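Forum index > Software > Perception and state estimation
Thread: Clear acrylic confuses the gripper camera, what do you do in software?

flaltalham_bench
We're building a set of two-handed demonstrations with a display stand made of a clear acrylic sheet and thin metal rods. The policy trains on the wrist views plus gripper width and pose. Poses come from visual tracking on the gripper cameras, with the marker plates on top as a check.

Most objects go through the pipeline without trouble. With the stand, the tracker drifts as soon as the sheet fills the upper half of a wrist view. It picks up features in the reflections and treats them as fixed points in the room. They move the wrong way when the hand moves, so the pose slides off and then jumps when the tracker relocalises. I lose almost 4 cm at worst, compared with the marker poses.

The workspace, from the head view:
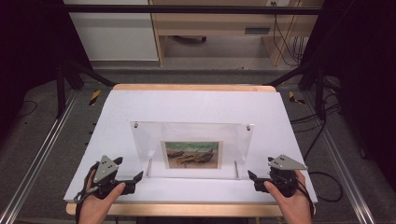
Acrylic stand with the boat print, both grippers at the board.

Tracker is Nalix, default settings apart from the feature limit, which I raised to 2,000. I'd like to fix this without changing the object.

tolpuddle
Put the feature limit back down first. With that many it will take anything with a corner in it, and reflections have plenty of corners. Then turn up the outlier threshold on the two-view check.

flaltalham_bench
Tried 500 this morning. Fewer jumps, but it loses track completely when the board is all it can see. Plain white gives it nothing to hold.

grey_heron
You already have marker plates. Why not use the marker poses as the main source and drop the visual tracking for this object?

flaltalham_bench
The external view of the plates gets blocked when one hand reaches across the other. I have gaps of up to 10 frames. I could fill them from the IMU but I haven't tested how well that holds up.

rivet
Ten frames on IMU alone is fine if your biases are settled before the gap. I would do what grey_heron says: marker pose when visible, IMU across the gaps, and visual tracking only as a weak term. Weight it by how much of the view is masked as transparent.

tolpuddle
Disagree with the mask. Every transparent object segmenter I have run gives you the edges and misses the middle, and the middle is where the reflections are. You would be weighting on a bad number.

rivet
It doesn't need to be a good mask. You have the sheet's dimensions, so fit a rectangle to the edges and fill it.

flaltalham_bench
The cut edge does come out quite clearly, so a rectangle fit might work. I'll add a wrist view so you can see how much of it is sheet. In this part of the task the jaws are either side of a rod and the corner of the acrylic is close by. The rod is slender and shiny, and the tracker likes the highlights on it as well.

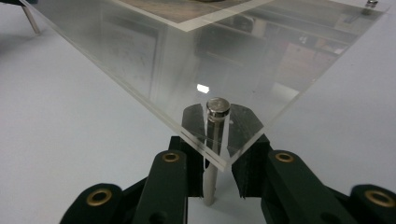 grey_heron: I would mask the gripper fingers too, if you haven't. They sit still in the view whatever the hand does, so any feature on them tells the tracker you aren't moving. A fixed polygon won't do when the jaws open and close. Make it depend on the width reading.

flaltalham_bench
I had a fixed polygon, drawn with the jaws closed. That may be part of it.

tolpuddle
That's probably a good deal of it. Sort that before you write any rectangle fitting.

asano_fork
Coming at it from the planning side. Does the drift matter for training? If both grippers drift by the same amount, the relative pose is still good and the policy may not care.

flaltalham_bench
They don't drift together. The left one is usually worse. For a task where one hand steadies and the other places, the relative pose is the bit I need.

asano_fork
Fair enough. Then throw out the jumps at least. A speed limit on the pose stream would catch them.

rivet
It catches the jump and keeps the slow slide before it, and the slide is the bad data. If you cut on the jump, cut backwards to the last frame where the markers agreed.

flaltalham_bench
Results from Sunday's reprocessing, no new recordings. Mask tied to jaw width, feature limit at 800, marker pose as the main source with IMU over the gaps. The jumps have gone from all but 4 episodes. Those four all have long stretches with the left plate hidden. I've left them out of the training split for now.

I haven't done the rectangle fit. The Van Dusen loader needed a change to accept a mask per frame, and I've put that on a branch if anyone wants it.

tolpuddle
Please post the branch name. I would still like to see it with the IMU term off, to know which change did the work.

flaltalham_bench
wrist-mask-by-width. I'll run it with the IMU off tonight and put the plots in this thread.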